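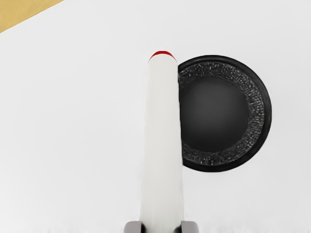 Wrist View Inspection Checklist, Simulated Tabletop Cell

Applies to: all pick and place scenes in the Tistari simulation library before release to the Grondura training set
Prepared by: Ngan-ling Lam
Review cycle: every February, and after any change to the gripper model

Status codes are P (pass), C (pass with comment), F (fail, do not release) and N/A. Items marked F must be cleared by the person who opened them.

Section 1. Camera and view

1.1 Camera looks down at the work surface from nearly straight above. P

1.2 Both fingers visible at the bottom of the view. P
Comment: Only the rounded upper ends show. The standard asks for the tips, so this meets it. Do not lower the camera to show more of the finger body.

1.3 Lighting even, no blown-out patches on the surface. P

1.4 Sharpness acceptable over the full view. C
Comment: Slight blur in the lowest band, beside the fingers, and an uneven lighter edge along the bottom. Acceptable under the current rule because the object outline can still be read there. Check the near focus setting at the next review.

Section 2. Work surface

2.1 Surface free of stray objects and markings. P

2.2 Contrast between surface and target object. C
Comment: The cylinder is off-white on a pale white surface. Its sides are separated from the background by gray shading alone, and the red at the far end is the only strong color. Mirell rule 4 permits low contrast scenes if they are tagged. Tag added.

2.3 Material change at the border of the work area identified. C
Comment: Tan, wood-like corner at upper left. Record it in the scene notes. Segmentation scripts have read this kind of patch as an object in earlier batches.

Section 3. Objects

3.1 Target lies between the fingers. P
Comment: One finger on each side of the near end of the cylinder. This item covers position only. Contact force and grip state are taken from the log, never from a still.

3.2 Target orientation recorded. P
Comment: Long axis runs away from the gripper, red end farthest.

3.3 Clearance between target and neighboring objects. C
Comment: The round black object touches the right side of the cylinder, and the cylinder hides a sliver of it. Contact at start is allowed in the cluttered set and not allowed in the basic set. Scene moved to the cluttered set. Any planner test run on it must use the cluttered limits.

3.4 Texture loads correctly on all objects. P
Comment: The speckled band on the black object is present and stays inside the smooth rim.

3.5 Shadows agree with object contact. P
Comment: Faint shadow at the cylinder edge where it meets the disc, and a second at the lower right of the rim. Both are soft. No floating objects suspected, but confirm with the height check in 4.2.

Section 4. Log checks (not visual)

4.1 Physics settle time before first frame at least 200 ms. P

4.2 Object heights within tolerance of the surface plane. P

4.3 Finger closing speed under the Salgado limit for rigid objects. F
Comment: Limit was read from the old table. Rerun with the current table and attach the new log. Opened by N. Lam.

4.4 Full episode has no dropped frames. P
Comment: 292 frames expected, 292 written.

4.5 Random seed stored with the episode. P
Comment: Seed 47.

Section 5. Release

5.1 All F items cleared. Open, see 4.3.

5.2 Tags match the comments in Sections 2 and 3. P

5.3 Scene notes stored in the same folder as the log. P

5.4 Second reader has signed. Open
Comment: Second reader must not have built the scene. Send after 4.3 is closed.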